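# Chapter 3: Before You Spend a Dollar

Most first robot purchases begin with the arm. Somebody sees a good demonstration, asks for a price, and the whole plan grows around that one number. 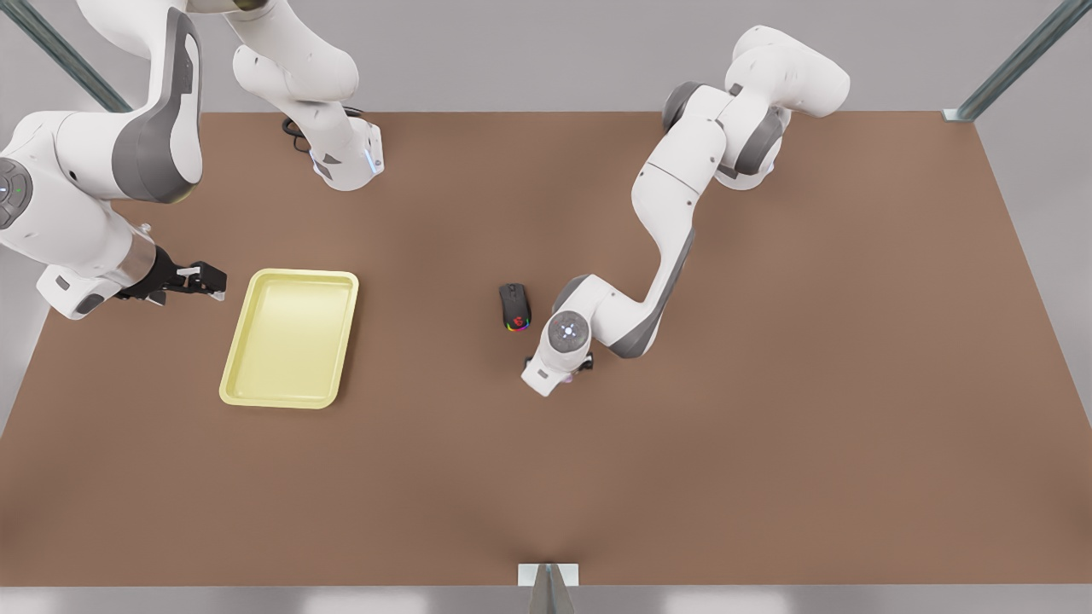

Start with the job instead, and start small. Suppose you want a mouse placed in a tray, right way up, over and over. Write that down. Then write down how often, how fast, and what happens when a piece lands crooked. You will be surprised how much of your budget is already decided by the time you reach the bottom of the page!

In this chapter we follow a small packing firm, Sydorenko, as it plans its first two-arm workstation. The firm packs computer accessories for a retailer called Grerkum, and it had room in its yearly budget for one station. Two suppliers, Trunomham and Covis, sent quotes. On the first page they looked almost the same. By the last page they were far apart, and working out why is the fun part (it really is – bring a pencil).

## 3.1 One job, stated plainly

Sydorenko's first request to the suppliers said only "automated packing of small items." Both suppliers answered politely and both padded their prices, as anyone would with so little to go on. The second request was much better:

> Pick one mouse from the table. Place it in a tray. Fill 300 trays per shift, one mouse to a tray. Trays are supplied by hand.

Look at what that short note settles. It gives a rate. It names the parts, so the supplier can choose fingers that fit them. It leaves tray supply to a person, and that single line took a feeder off the Trunomham quote.

It also opens a good question: does this job need two arms? One arm can certainly move a mouse. A second arm can steady the tray or bring the next one closer, and whether that help is worth its price depends on the rate you need. At 100 trays per shift, Sydorenko would have bought one arm. At 1000, it would have needed a different layout altogether.

## 3.2 The costs around the arm

An arm needs something to stand on, something to hold with, and someone who knows how to run it. For Sydorenko the list came to:

- the table and the frame that carries the arms
- grippers, plus spare fingertips
- cables and mounting hardware
- simulation time before delivery
- training for two operators on each shift
- a yearly service visit

Covis included simulation in its base price. Trunomham listed it as an option, and the firm nearly skipped it. A simulated cell lets you try a reach, move the table back a little and try again, all before any metal is cut. Changes at that stage cost hours. After delivery, the same change can mean a new frame.

**Key terms:** *cycle time, end effector, base price, option, integration cost*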